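## New on the fantasy shelf: *The Salt Heir of Wutine*

I finished this one at two in the morning on a work night and went straight back to the first chapter to see what I'd missed (a lot!). Senyo Quansah's second novel is out now, and if you liked the first you've probably already got it. If you haven't tried either, you can start here without any trouble. It's set in the same world but two generations on, and the few people who carry over get a proper introduction.

The setup: Toda is a mapmaker's apprentice in the river city of Wasedine, good with ink and terrible with people. Her master dies and leaves her 182 charts, all of them accurate except one. The wrong one shows an island where every sailor swears there's only open water. When the harbor guild comes asking for that chart by number, Toda runs, and the only ship leaving that night belongs to Eshun, a smuggler who owes the guild a great deal of money and would very much like to clear his debt by handing her over.

You can guess that he doesn't, or at least not right away. What I couldn't guess was nearly everything after that. Quansah lets these two be suspicious of each other for a good long while, and their arguments are some of the funniest pages in the book. There's a scene with a stolen goat and a customs officer that I read out loud to my sister over the phone. She asked me to stop so she could read it herself.

The magic is light, mostly to do with salt and what it remembers, and you pick up the rules as Toda does. I'd have happily taken another chapter on the salt readers. The middle stretch on the island slows down some – Kwaku Ofori in our Thursday group thought it dragged, and I thought it was the best part, so there you go.
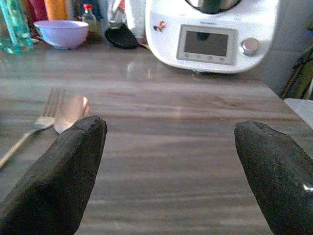 *Wood-grain countertop, kitchen.*

A few words about the ending, with no spoilers. It's a real ending. There is a third book coming, but this story closes its own doors, and I was so glad of it after the run of cliffhangers we've had lately. The last conversation between Toda and the guild mistress is quiet and a little bit brutal, and Hertta Honkanen and I have already had two long email exchanges over whether Toda was right. (She was. Hertta is wrong, and I've told her so.)

For parents who've asked: there's one battle, some blood, and a slow romance that stays at hand-holding and one kiss. My nephew read it at 13 and was fine, though he skipped the kiss.

**If you like this, try:** Kwaku Amegashie's *A Lantern for the Drowned*, which has the same feel for boats and bad weather but is a good deal darker. Or go back to Quansah's first, *The Ferryman's Oath*, which is shorter and has the better villain.

**Talk about it with us:** Godfrey Mfaume is leading the online discussion and has asked everyone to read through chapter 3 of part two before the first session. He's also put together a page of questions, which you can get by replying to this newsletter. We had 13 people for the June book and there's room for plenty more – come even if you've only read half, just mute yourself when we get to the ending!

Paperback and e-book are both out. The audiobook is still being recorded, and I'll post the reader's name as soon as I have it. Next issue I'll be writing up the short story collections a few of you sent in, so keep those coming.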